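Violeta Ledesma maintains the cloth-handling procedure at Gredside, now in revision 6. The document sets out how an operator with hand-held grippers should work on soft goods.

"Most of the text concerns the surface," Ledesma said. "One sheet, one color, pulled flat before each session. Creases are allowed. Loose items are not."

Blue cloth, green sheet, hand-held grippers.

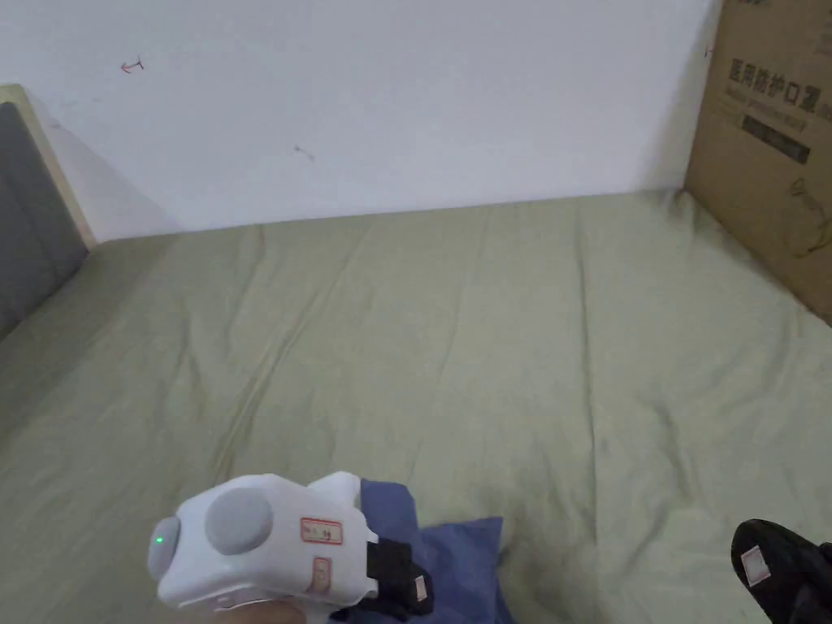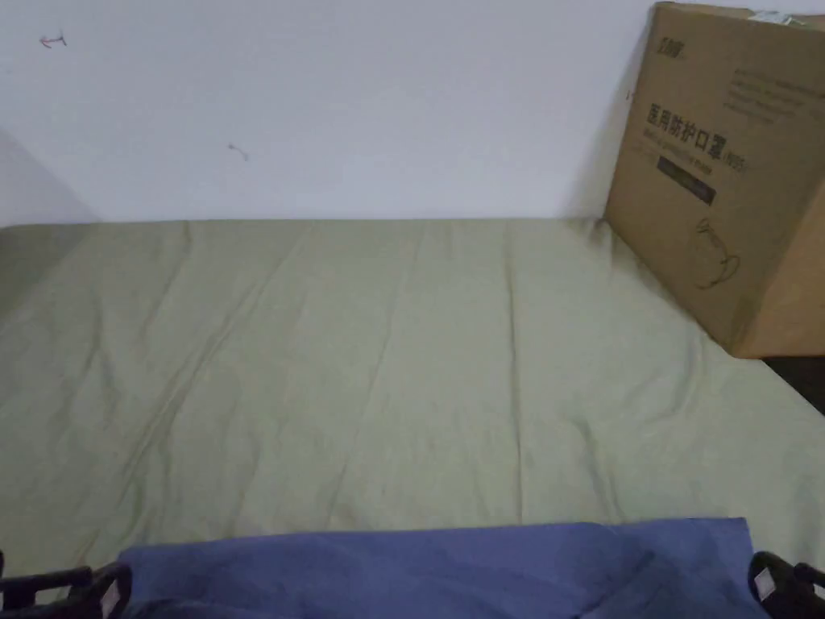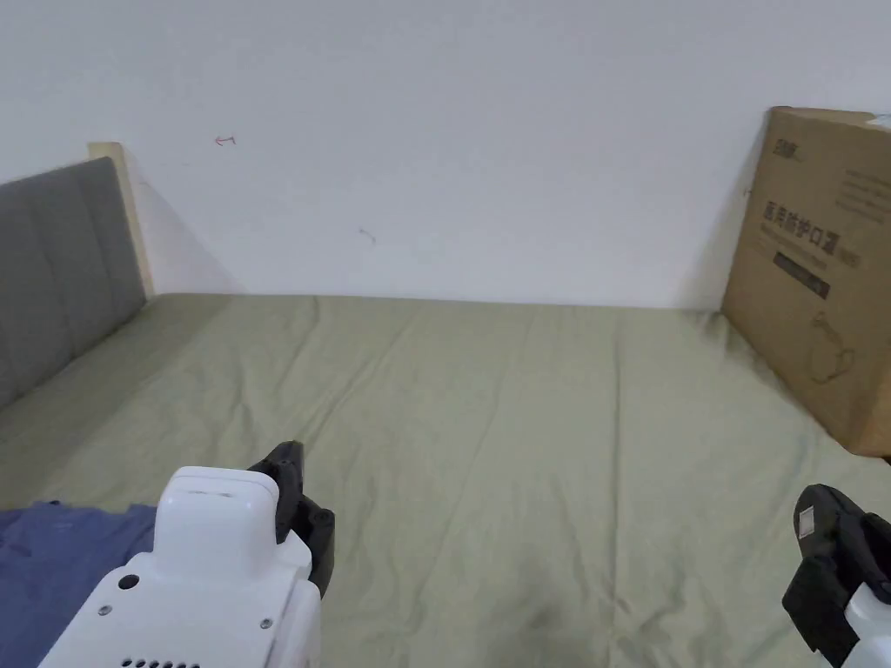 The rule on releases drew the most objections. An operator must open both grippers fully and hold still before the next grasp. Of 121 sessions audited in September, 20 failed on that clause alone.

"People hurry the release," she said. "We considered a tolerance and decided against it."

Labels are covered in a separate annex. Each gripper keeps its own number, and a swap between left and right has to be logged before work resumes.

Ledesma expects the next revision to address lighting.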